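Folding clothes on a bed

Folding clothes on a bed is a common household method of sorting and folding laundry in which the top of a made bed serves as the work surface. It is used in homes that have no laundry room or large table, and in small bedrooms where the bed is the widest flat area available. The clothes are laid out over the quilt or bedspread, smoothed by hand, folded, and then moved to a drawer, shelf or closet.

Surface

A bed differs from a table in two ways. It is soft, so a garment sinks slightly when pressed and sharp creases are harder to make. It is also lower than most counters, and the person folding usually has to bend or sit. A quilt pulled tight over the mattress gives a better result than a loose one. The bedding need not be plain. Children's and novelty prints are widely used on beds where clothes are folded, and a dark garment stands out well against a bright pattern.
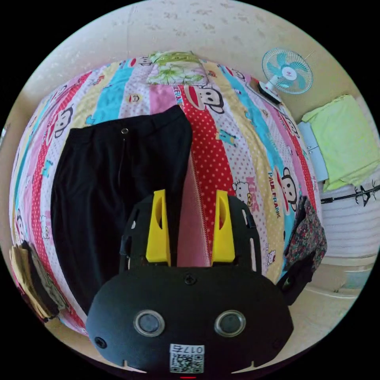
Does the bed have to be made before folding clothes on it?

It helps to make it first. A flat cover keeps small items such as socks from slipping between the sheets, and trousers laid over a ridge in the blanket tend to pick up a new wrinkle.

Trousers

Trousers are generally laid front side up with the waistband toward the head of the bed. The button and zipper are closed, and the legs are smoothed from the waist down. One leg is then placed over the other so that the seams meet. The crotch seam sticks out as a small point and is tucked in to leave a straight edge. The doubled legs are folded in half or in thirds, depending on the depth of the drawer.

Soft trousers without a crease, such as those worn for school or at home, can be folded more loosely. The fabric is gathered at the hem and lifted toward the waist,
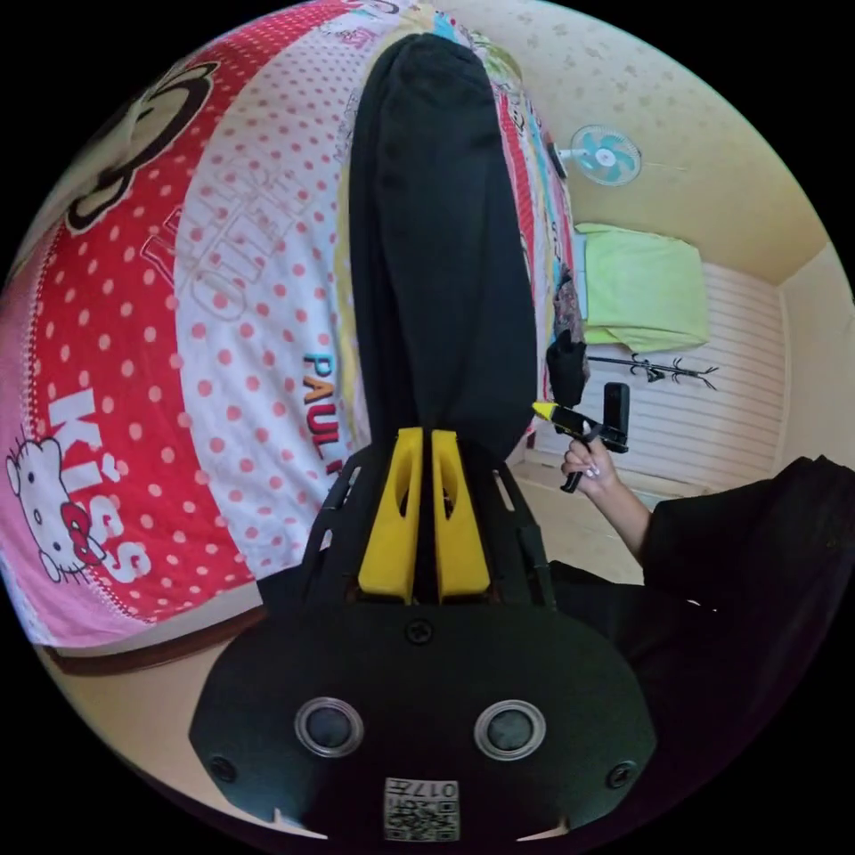 then let down again and pressed with the flat of the hand. Heavier cloth holds the fold by itself. Light or stretchy cloth often needs a second fold or a roll to stay in place – rolling also takes up less room in a shallow drawer.

Jackets and shirts

Loose jackets are folded face down with the sleeves brought across the back. Shirts with collars are buttoned at the top and at one button lower down, which keeps the collar from spreading. Jackets with a stiff lining are better hung.
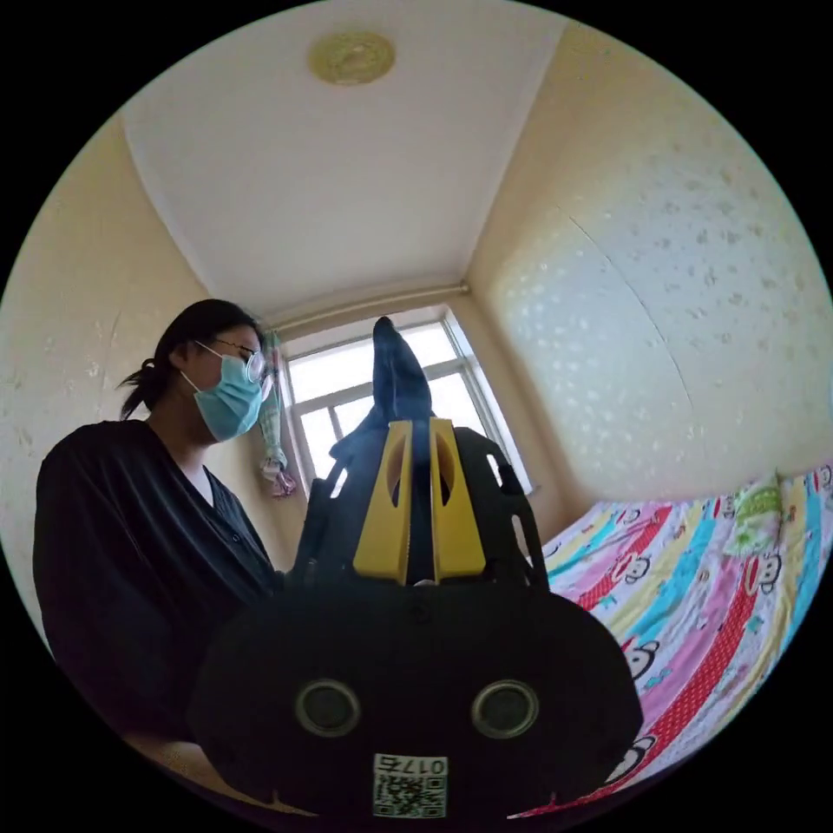

Black jacket worn open at the neck, with part of a white collar showing.

Local practice

A household survey carried out in the town of Prirnley in August asked 2,000 residents where they folded their laundry. Of these, 1,329 named the bed as their usual place. The rest named a table, a couch, the top of a washer, or said they did not fold at all. The Seninitz Home Guide, a housekeeping handbook, gives the bed as its first choice for long garments and recommends a table for towels.

Drawbacks

Clothes left on a bed have to be moved before anyone can sleep there, and unfinished piles often end up on a chair or the floor. Lint and pet hair pass easily from a bedspread to dark fabric. Some people spread a clean sheet over the cover first.
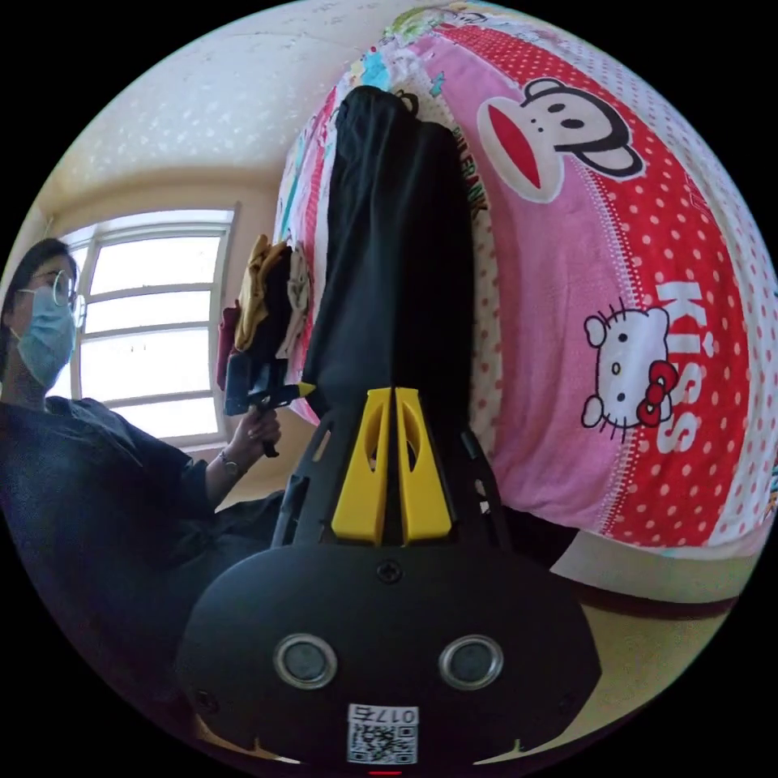 Black garment on pink and red bedding with cartoon faces and polka dots.

See also: Bedspread; Clothes hanger; Ironing; Quilt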